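Cooking bench notebook
Jul 29, 2022
Table layout, pot and lid, small cooktop

I'm writing this up while it's fresh, and at more length than it deserves, I know, but the last time we set up the little kitchen table nobody wrote a word down and we spent the whole of a morning in May arguing over which side the cooktop had been on. It was the right. It's still the right, and I'd like it to stay there, with the knob facing whoever stands at the front of the table.

I do like this cooktop. It's round and mint green, it takes up hardly any room, and it makes the gray table look a good deal friendlier. The black nonstick pot goes on top and the glass lid lies flat on the table to the lower left, knob up. I went back and forth on the lid. My first thought was to prop it against the wall, the way I do at home, but it slid every time I breathed near it, so flat it is. 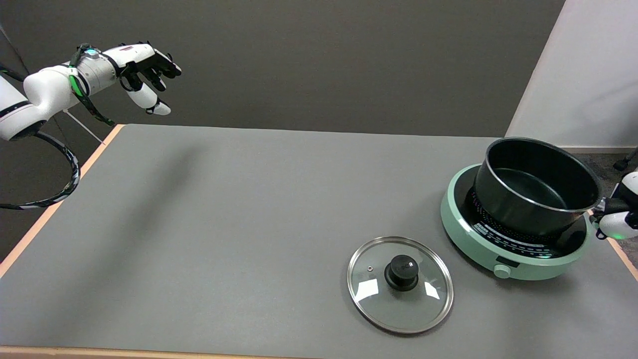 Gunhild Thygesen
Bench lead, household tasks

The lid has a small steam vent in the glass near one side, and I'd ask everyone to put it down with the vent to the left. It's a fussy thing to want, I realize, but when I compare my notes from one day to the next it helps to have at least that much the same. The glass also picks up every ceiling light in the place. I tried turning off the row over the table and then couldn't see into the bottom of the pot, dark coating and all, so the lights are back on and we'll live with the shine.

Simões asked for a larger pot on this layout. I measured the one on the Pandent shelf and it's 6 cm wider than I'd like, which would leave the rim hanging well out over the edge of the cooktop. I'd rather keep the small one for now and try the big one on the long table, where there's space to set a lid down without planning it first.

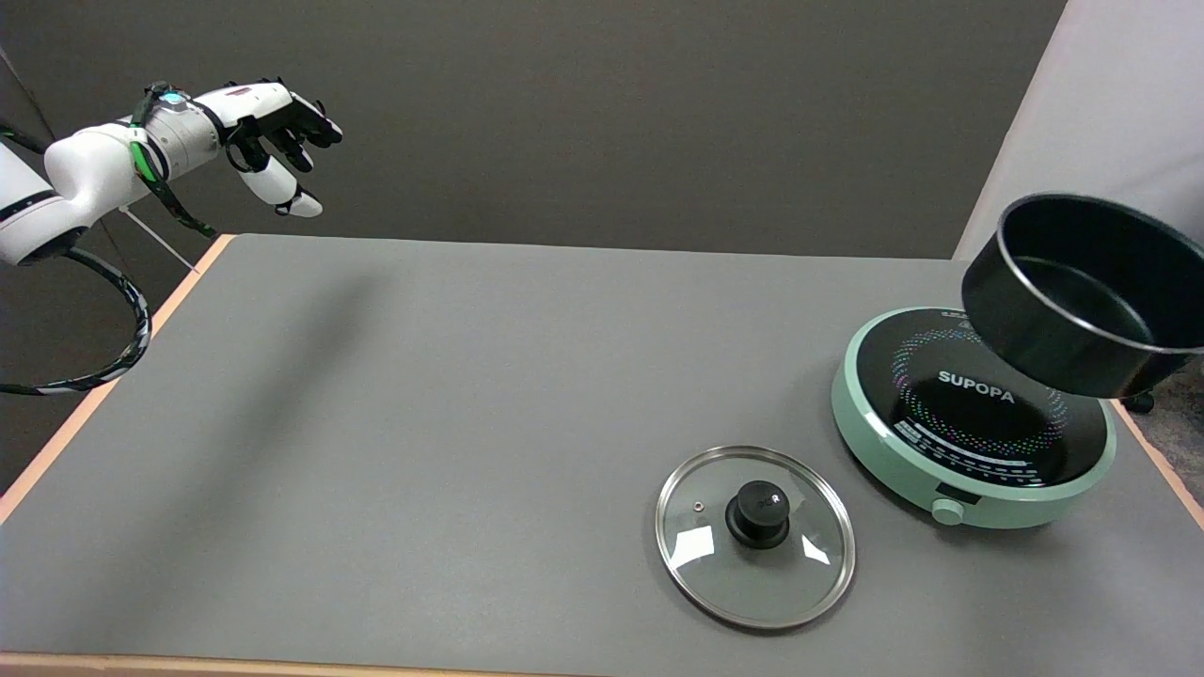

Cleaning, while I think of it: a soft damp cloth for the cooking plate, please, and no scouring pads anywhere near the lettering or the pretty ring of dots. The Gritix pads are for the steel sink only. I've moved them to the drawer under the sink so they don't get picked up by mistake (I did it myself once, on a different plate, and I still feel bad).

Still to do:
Ask Jesent whether the spare lid comes with the same knob.
Find the 20 cm trivet, last seen by the kettle.
Put 2 fresh cloths on the hook.
Copy this page into the shared binder, behind page 42.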